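I want to write a small thread about washing mugs, because in November I moved to a shared place in Dosesthorpe and the kitchen is the part of the house where I learn the most. 1/9

Where I lived before, I had my own sink and my own bad habits. Now we are 8 people and one basin. If I leave a mug in the evening, somebody must look at it at breakfast, and this somebody is often me.

The benchtop is dark stone colour with small light speckles. Very beautiful, and it hides everything. Crumbs, tea drops, sugar. You only find them with your elbow. So my first rule is to wipe before I put anything down, also when it looks clean.

My second rule is about the cloth. I was using one blue cloth for mugs, bench, stove and once (I am sorry) for the floor near the bin. My housemate was very polite about this. Now blue is for the mugs and the bench near the sink, and the floor has an old grey one which lives in the laundry.

About tea stains. I tried the expensive cream from the supermarket and I tried bicarb soda. The bicarb is better, in my opinion. One small spoon, a few drops of water so it becomes a paste, then rub inside with the cloth and leave it while you do the plates. For a white mug it is worth the trouble. For a dark mug I confess I do not bother.

Milk is another question. A mug with milk in the bottom should be rinsed with cold water first and only after with hot. My grandmother insisted on this and I never asked her why. I still do it. 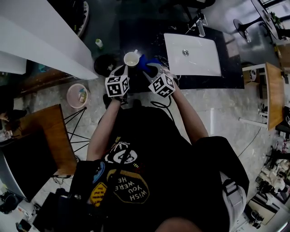

Blue cloth, white mug, the sink close by. Still something pale in the mug, so there is work to do.

The sink is a white rectangle, quite a handsome one, but it shows each coffee drop. I rinse it after the last mug and dry it around the drain with a tea towel. The tap is chrome and it also likes to be dried, otherwise you have spots from the hard water. In Dosesthorpe the water is very hard. My kettle was white inside after two weeks.

A question for people who share a kitchen: where do you keep the plastic basin? Ours is pink and it stays on the floor, with a few things in it, and I am always afraid to step into it when I carry something hot. There is no room under the sink. I was thinking about a hook on the wall, but we are renting and the agency does not like holes.

Several people answered "put it on a chair". Thank you, but the wooden chair has those thin black hairpin legs which go out to the sides, and I have already hit my toe on them 6 times. I do not want to give it one more job.

Somebody asked which washing liquid. I buy Gimeo, the one without perfume, only for the reason that the Karras one made my hands red. A bottle lasts me until I forget when I bought it. I do not get money from them, I wish I would.

Drying: I put the mugs upside down on a folded tea towel, never directly on the bench. When they stand directly on the stone there is a wet ring and a smell inside the mug next morning. A friend in Clurberg has a bamboo rack for this. I like it, but on our bench it would take the place of the toaster, and the toaster has many supporters in this house.

One more thing, about language. In my first week I said "I will wash up" and my Canadian housemate waited for me outside the bathroom. For her it means face and hands. Here it means the dishes. I now say "I will do the dishes" and everybody is satisfied.

So this is my thread. If you have a better method for the tea stains, please write to me, also if it is with vinegar - I did not try vinegar yet. The lid of the teapot is my next problem.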